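Vikik Tabletop Ballot Box

I started making these for club elections, after our own party branch picked its chair with folded slips in a borrowed hat. Never again! The Vikik is a small box for branch votes, candidate selections and delegate counts - anything where members want to see their slip go in and stay in. 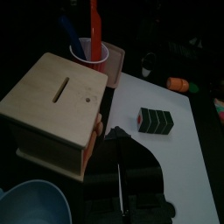 Light wood, with a narrow slot in the lid.

It takes up to 800 slips, folded once. If your branch is bigger than that, get the Ornov, my floor-standing model, which holds 1247 (yes, I sat and fed them in one at a time, and it took most of an August weekend).

Every order comes with 10 numbered paper seals and a tally pad. Have both sides' observers sign across the seal before voting opens, and write the seal number in your minutes. I've sat through one argument over an unsigned seal and it lasted longer than the election. 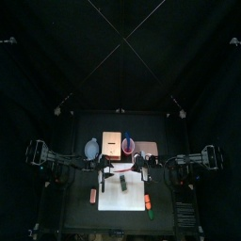 Refill seals come in packs of 9 and fit both models. Please don't use packing tape instead - it leaves a sticky mess and proves nothing to a losing candidate.

I ship from Caputo twice a week, and you can pick up in Cisow if you message me first. Branches ordering for several wards at once, ask me for a group price.

Page updated September 2022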